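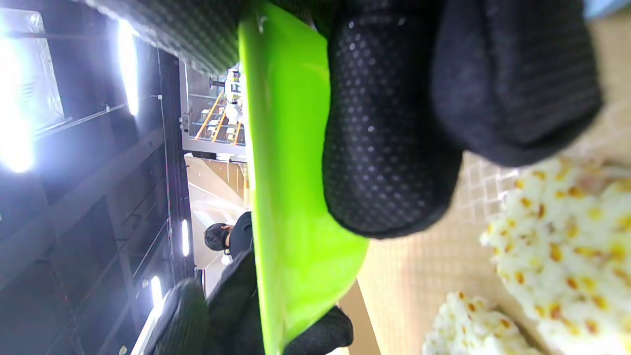 Handschuhe mit Noppen stören die Segmentierung: Griffzeitpunkt wird zu früh erkannt

Gepostet von gavgate_nutzer im Bereich Wahrnehmung

Hallo zusammen,

ich werte Aufnahmen von einem Handgreifer aus und will daraus automatisch ableiten, wann eine Hand ein Objekt berührt. Die Segmentierung läuft über Bellora mit dem Standardmodell, danach kommt ein eigenes Skript in Python. Bei bloßen Händen klappt das ordentlich. Bei den dunklen Handschuhen mit den kleinen grauen Noppen zerfällt die Maske in viele Einzelteile, vor allem neben dem glänzenden grünen Kunststoffteil. Das Skript meldet dann Kontakt, obwohl der Kontakt noch unklar ist. Die Puffwaffeln auf der beigen Unterlage werden außerdem manchmal mit dem Karomuster zusammengefasst.

Ich habe über 2.000 Einzelbilder, davon sind 73 von Hand annotiert. Lohnt es sich, damit nachzutrainieren, oder sollte ich zuerst an der Nachbearbeitung drehen?

Antwort von tang_pipeline

Erst die Nachbearbeitung. Das Noppenmuster erzeugt viele kleine Löcher in der Maske, die bekommst du mit morphologischem Schließen weitgehend weg. Fang mit einem kleinen Kernel an, sonst wachsen Finger und Objekt zusammen und du hast das gleiche Problem wieder. Danach alle Komponenten unter 500 Pixeln verwerfen.

Beim Kontakt würde ich nie ein Einzelbild entscheiden lassen. Verlange, dass der Abstand zwischen den Masken in 3 aufeinanderfolgenden Bildern unter der Schwelle liegt. Der helle Reflexstreifen auf dem grünen Teil ist auch ein Kandidat. Schau nach, ob er bei dir zum Objekt zählt oder als Hintergrund herausfällt.

Prüf auch die Belichtung. Die Deckenleuchten sind stark überstrahlt. Falls deine Normalisierung über das ganze Bild rechnet, drückt das den Kontrast in den dunklen Handschuhen. Rechne sie lieber nur über den Arbeitsbereich.

Antwort von noppe

Hatte ich auch, mit Gellton ging es besser. Version weiß ich nicht mehr.

Antwort von halbleiter_ost

Ich sehe das etwas anders als der erste Beitrag. Schließen hilft bei den Löchern, aber schwarzer Ärmel und schwarzer Handschuh bleiben für das Modell trotzdem eine Fläche. Wenn du die Handposition brauchst, musst du die beiden als getrennte Klassen annotieren und nachtrainieren. Deine Annotationen reichen für einen ersten Versuch, wenn du den Encoder einfrierst und nur den Kopf trainierst. Teile nach Aufnahme auf und nicht nach Einzelbild, sonst landen fast identische Bilder in Training und Test.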